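2023-01-11

Tullville air museum, finally

Quick one because I have to be up early. Finally made it to the new hall at the Tullville air museum, after saying I would since November. Two hours each way in the car, worth it, mostly.

First thing, parking. The sign at the Clellgate turnoff still points you to the old lot, which is closed. Keep going past the feed store and take the gravel road. No sign on that one at all. I went by it twice.

The hall itself is big and bright and smells like new carpet. They've moved the mail planes in from the old shed, where you could hardly see them, and hung the little yellow trainer from the roof. Great idea. There's a walkway so you end up level with the wing and can look right down into the seat. I stood there way too long. Some kid asked me if I was waiting for somebody.

Best part for me was the Koval room. Koval flew mail and medicine out to the ranches before there was any real road, and the family gave the museum everything – log books, receipts, the route maps with coffee rings on them. One log book is open under glass and you can read a whole week of it. Wind, wind, engine trouble, a crate of chicks to Nestley, wind. I could of read the whole thing. They should scan it and put it up somewhere.

The simulator is OK. You sit in a mock cabin and fly the Nestley run, 1,405 feet up according to the screen, and you land on a dirt strip. I bounced it badly. The line was long and the stick felt loose, but the kids coming off it were thrilled, so what do I know.
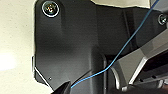 Had the simulator to myself on opening weekend and the stick was fine then, one reader wrote in after I put up a short note last night. Same person says to ask at the desk for the night landing, its not on the menu but they'll load it for you. Wish I'd known. Also says the strip in the game is far too wide and that the real one at Nestley scared grown men. Would love more on that if you're reading.

OK, complaints. The theater seats 200 and they ran the film for maybe a dozen of us, with the heat off. Good film, bad coats-on experience. The cafe had run out of soup by noon. And the gift shop is all mugs and key rings, hardly a book in the place. A museum with that much paper in the back and you can't buy one decent book on the mail routes? Come on.

They say they've had over 800 people through since the hall opened, which for a town that size is pretty good. I hope it lasts. The old shed is going to be a workshop next, where you can watch them put a wrecked crop duster back together, and I'd pay again just for that.

Going back in spring when the outside planes are uncovered. If anybody wants to split gas from Clellgate let me know in the comments.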